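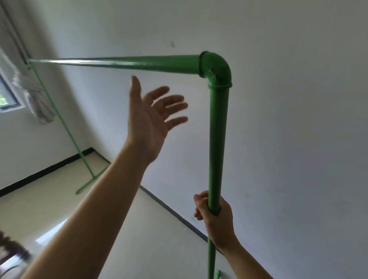

Rimley Employers' Health Purchasing Group
Minutes of the October meeting

Present: Bernadette Gilmartin (chair), Colm Doherty, Eun-ji Bae, Emil Nägeli (minutes)
Apologies: Myung-ja Ji

1. Previous minutes
Accepted with one correction: Dillel has 218 employees in the plan, not 281.

2. Pharmacy contract
Colm has received the offer from Vieira. The dispensing fee stays the same, but the rebate is paid only from 800 covered members. Bernadette asked if dependants are counted — Colm will ask them in writing.

3. New member
Susetti wishes to join with 400 employees. Eun-ji reminded that their present insurance has a notice period of 2 months. Agreed to accept them, under the condition that the claims data is sent first.

4. Physiotherapy visits
Discussion about visits without a doctor's letter. Colm was against, the others in favour. The decision is moved to the next meeting, when Myung-ja can be present.

5. Any other business
Next meeting starts at 9.30, same room.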